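Course handouts | Facilities & Housekeeping | Week 6
Search this site Enter keywords Go

Storing the big water jugs

Okay, so last week we did shelving and I promised we'd get to water. I used to run the supply room at Grinard, and I got through 47 jugs in a bad November, so I have opinions!

Start with weight. A full five-gallon jug comes in at over 40 pounds, and nearly all the sore backs I've seen came from lifting one off the floor with straight legs. Bend your knees, one hand on the neck, one under the base. If you have a rack, put the full ones low and the empties up top.

Next, light. Keep jugs away from windows - sun plus clear plastic gets you algae sooner or later (Pomura lost a whole delivery that way, and they were not happy about it). Leave the caps on until you need them, and wipe the neck before it goes on the dispenser. 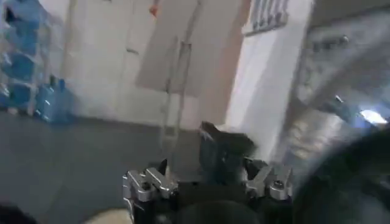
Notes by Rok Dumitrescu | Updated 2025-10-13

A rack against a side wall, like the one at the far left with the blue jugs stacked up, takes very little floor. I'd still find a spot for the single one standing in front of it, as people catch their toes on those.

For next time, sketch your own storage corner and mark the rack, the dispenser and the door. Bring the sketch on paper, please - my printer quota is 100 pages and I've used most of it.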